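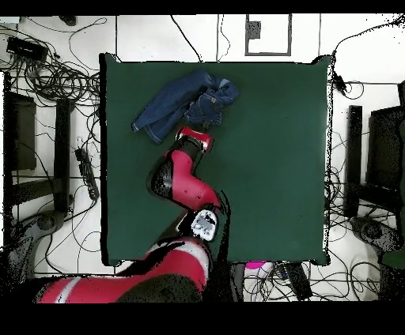

What is the best way to fold jeans so they stay flat in a drawer?

Lay them out at full length on a firm surface, bring one leg over the other, smooth from the waistband down to the hems, then fold in half and in half again. The smoothing matters more than the folding, and it takes a few seconds a pair.

Reading time: 4 minutes

I do love folding denim. I know how that sounds! But of everything that comes through the wash, denim rewards you most for a bit of care. A T-shirt will be creased again by lunchtime whatever you do with it, while a pair of jeans folded properly on Wednesday will still be a tidy, flat parcel when you next fancy wearing them. So these are my notes on the whole business, from clearing a surface to filling the drawer, with a few things I've changed my mind about since I last wrote on the subject.

Start with the surface

A bed is the worst place to fold anything heavy. The mattress gives, the duvet slides, and you end up chasing the hems. Use a table if you possibly can, ideally one you can walk round, and put a cloth on it. I like a plain cloth with a slight grip to it, because denim skates about on bare varnish and you lose your nice straight edges. Green is a lovely colour to work on, by the way. Blue shows up beautifully against it and you spot the stray threads straight away.

Height makes a difference too. If your back aches after 14 pairs (we are a large household and we save them up), the table is too low for you. Mine went up on wooden blocks in October and I wish I'd done it years ago.

Shake before anything else

Clothes come off the airer or out of the machine in a heap, with sleeves inside out and pockets full of who knows what. Pick the thing up by its strongest part, which is the waistband on jeans and the collar on a jacket, and give it two good snaps. Then drop it on the table and find the ends. On a denim jacket, pull the sleeves out straight before you try to do anything with the body. If you start in the middle you just push the crumple from one side to the other.

While you're there, empty the pockets. Tissues, hair grips, the receipt from the garden centre. Do up buttons and zips as well, as an open zip makes a hard ridge inside the fold.

Jeans, step by step

1. Lay them lengthways with the waistband at one end and the hems at the other.
2. Fold one leg over the other so the back pockets face outwards, or leave them flat with both pockets up if you have a wide shelf.
3. Line up the hems first. Everyone starts at the waist, and the waist is the bit that never wants to lie down.
4. Tuck the point of the crotch seam inwards so that you have a long, straight strip.
5. Smooth with the flat of your hand from the seat towards the hems.
6. Fold in half, then in half again.
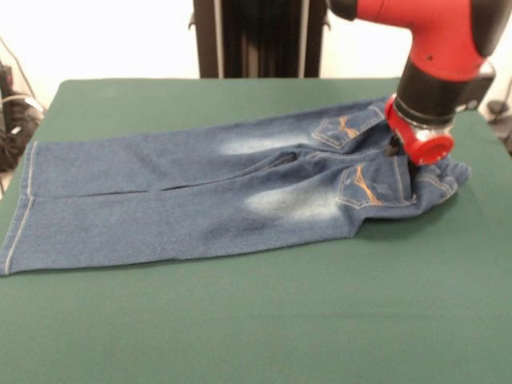 The waistband is always the stubborn end. It has several layers of cloth, a button, belt loops and usually a label, so it bunches up while the legs are lying there as good as gold. Press down on it firmly with one hand and pull gently at the thigh with the other, and the wrinkles will travel down the leg where you can smooth them out. If it still springs up, turn the pair over and try from the front.

Back pockets like a bit of attention as well. If yours have fancy stitching, run a thumb along each one so the corners don't fold under. A turned corner gets pressed in by the weight of the pile and it's a nuisance to get flat again.

Faded patches and whiskering on the thighs are meant to be there, so don't try to iron them into submission. I keep the fold off them where I can, and go a little above or below. A hard crease through a pale patch shows far more than one through dark cloth.

Jackets

Button it up, face down, sleeves straight out. Fold each side in by a third, letting the sleeve run down the back, then bring the bottom up to the collar. It makes a thick square. I don't put more than 2 in a stack or the bottom one suffers, and honest admission, my favourite lives on a hanger anyway.

Into the drawer

Stand the folded jeans on end like books, with the rounded fold upwards. You can see every pair at once! My middle drawer holds 7 this way with room to get a hand in. Measure the drawer depth before you decide on the last fold: if the parcels are too tall, fold into thirds at the end instead of in half.

Heavier pairs go at the back and the ones worn every week at the front. Anything for decorating or the allotment gets its own basket by the back door and is spared the whole performance.

Related
Getting grass stains out of knees
Mumside: the airing cupboard, shelf by shelf
Sewing a button back on so that it stays on
Jotetville jumble sale, what we kept and what we gave away
Three ways to shorten a hem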